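Home > Tips > Kitchen > Plates, Cups and Cloths

The Break Room Table: A Survival Guide

Last updated September 29, 2022

Every shared kitchen has a plate that belongs to no person living. Ours is green. It has been through three fridges and one kettle fire, and it is still in better shape than the sign asking people to wash it. What follows is how we keep the table fit to eat at, more or less.

Give plates a tray. A plain plastic one with a raised edge will do. Crumbs stay inside it, drips stay inside it, and when somebody needs the table you pick up one thing instead of nine. A light gray tray hides water spots and shows gravy, and that is the right way around.
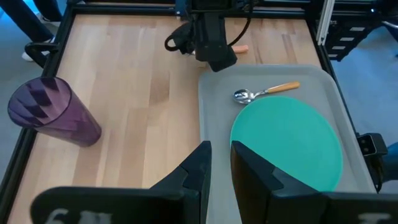

Wisisham Workshop Social Club, Kitchen Team

Plastic tumblers tip over. The purple ones are light and narrower at the base than at the mouth, so a sleeve is enough to do it. Keep them well away from the plate tray, and don't fill one past halfway if you talk with your hands. The ones with angular sides look very festive and collect tea stains in the creases. A soft brush and a spoonful of baking soda will get most of it out. Leave the scouring pad alone. We lost two good tumblers to it in August.

Wooden tabletops want wiping along the grain, with a cloth you have wrung out properly. If it drips when you hold it up, wring it again. Mop up spills before you go looking for whoever did it.

Now, cloths. Pick one color for dishes and stick to it. Ours are purple, chosen by Rhiannon Bellis on the grounds that no one would steal them. (Four left.) Shake a cloth out before you use it, and wipe the rim of a plate first, then the middle. Rims are where the egg lives.
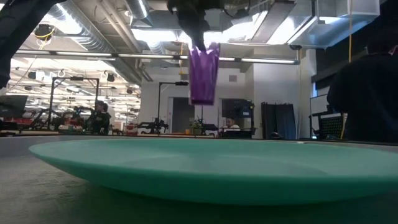 Purple cloth, green plate.

Wash cloths hot, skip the fabric softener, and dry them flat or on a hook. A cloth left in a ball in the sink is compost. Anything that smells like Ham, our former club dog, goes straight in the trash.

Next page: Mugs, and Who Has Them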